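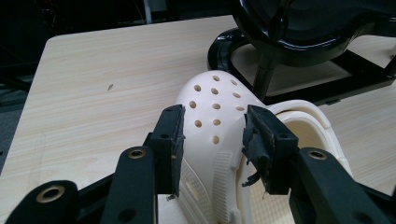
Stelios Stefanou told me I should stop writing "footwear solutions" on this page and just say I clean foam clogs, so okay, Stelios, I clean foam clogs! Also sandals, slides, garden shoes and the odd pair of rubber boots, but clogs are most of what comes through the door at Tramwood, and they're the part of the week I like best.

I started doing this in my kitchen. I had worn the same pair through a whole restaurant job (seven days some weeks, don't ask) and they were so gray I was ready to throw them out. A toothbrush, dish soap and one long Sunday later they were cream again, or close to it, and then my coworkers wanted theirs done, and then their kids' shoes, and by March I had a shelf full of other people's clogs where my cereal used to be. So I rented a small room on Daltar Street with a big sink and a table, and that's still where I am.

People ask what there is to clean on a molded shoe. Oh, plenty! The holes on top are the easy part, a bottle brush goes right through. It's the ribbed bit on the side where the strap pivots that takes forever, all those skinny grooves, and dirt just loves them. Then the little nubs on the footbed. Then the tread, which I do with a wooden pick and a podcast on. Light colors are the hardest and I have a soft spot for them anyway. White, bone, cream, that pale oatmeal shade everybody bought at once, send them all.

What I don't do: I don't bleach (it goes yellow later, I learned that on my own pair), I don't use hot water, and nothing gets dried on a heater or left in a sunny window, foam shrinks and you'd never get your foot back in. They air dry on the rack overnight and then I put the straps back on if I took them off.

A regular clean is $30 a pair. Kids' sizes are less, just ask. If a strap is torn or a rivet has popped out I can usually swap it while the shoe is here, I keep a box of spares, and if I don't have your color I'll text you before I put on something weird. We do work shoes in bulk too. Garkico, the bakery two doors down, sends me the whole crew's every month, flour in every single groove, and I've gotten very fast at flour.

Last year I cleaned 400 pairs, which still sounds made up when I say it out loud. The oldest customer shoes belonged to a gardener who'd had them so long the heels were worn flat on one side. I can't fix that, sorry! But they went home a lovely color.

Drop-off is at 52 Daltar Street, ring the bell twice because I've usually got the water running. Please tie the pair together or bag them, and put your name on a bit of tape inside.

Share 7
Comments 30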